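29/04/2019: Notes on Keeping a Household Food Budget

Readers of this blog will know that I have recorded the cost of my groceries for some years. The exercise began when I moved to Bravordale and found that my monthly spending on food had reached 403 pounds, for a household of 2. A review was plainly required.

The first finding concerned the small shop. Most of the excess came from short visits to Nunis on the way home, when one item was needed and several were bought. I have since limited these visits to one a week, with a written list. The main order is placed with Van der Merwe, whose prices for dried goods have remained steady through April.

The second finding concerned waste. Bread and salad leaves were the chief offenders — both were bought in amounts suited to a larger family. Loaves are now sliced and frozen on the day of purchase. Salad is bought only when a meal has been planned for it.

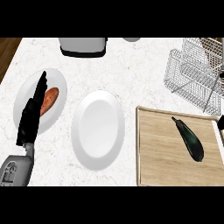

Root vegetables deserve a larger share of any careful budget. They keep well in a cool cupboard, they need little preparation, and their price changes less through the year than that of most fresh produce. A single sweet potato on a plate may look a modest supper, but baked in its skin and served with beans it is sufficient for one adult. I allow 20 pounds a month for vegetables of all kinds and have exceeded that sum only once.

Spending on meat has been reduced by 17 per cent over the same period. The figures for fish are not yet complete and will be set out in a later entry, together with the costs of the Datura vegetable box, which I have ordered on trial.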